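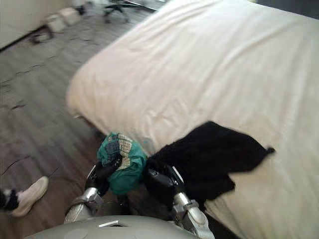 One reader of the last edition wrote in to say that the Skumlow pad went cold every night at the same hour and asked whether it was faulty. The pad has a sleep timer, and it is switched on when the unit leaves the factory. Section 4 covers how to change it.

4. Fitting the pad and setting the timer

Before you start, let the pad lie flat for 20 minutes so the fold lines relax. Keep the packing bag away from children.

1. Strip the bed down to the mattress.
2. Lay the pad with the Kolness label facing up and the cable socket at the foot end.
3. Pull the elastic skirt over all the corners. The pad should be flat, with no folds in the heated area.
4. Push the controller plug into the socket until it clicks.
5. Cover the pad with a fitted sheet. Do not place a second pad or a foam topper over it.
6. Plug the controller into a wall outlet. Do not use an extension cord.

Note: On the Lill controller the light blinks green for 16 seconds while it checks the pad. Buttons do not respond during this time.

To change the timer:

1. Hold the moon button until the display shows a number.
2. Press + or - to choose the hours.
3. To turn the timer off, go down past 1 until the display shows two bars.
4. Wait. The setting saves by itself and the display goes dark.

CAUTION: Do not use pins of any kind to hold the pad or the sheet. A pin can damage the heating wire.

CAUTION: Stop using the pad if the controller shows E4 after you have reset it. Unplug it and contact the Zorcombe service desk with the serial number from the label.

Washing is covered in section 5. Remove the controller first - it must never get wet.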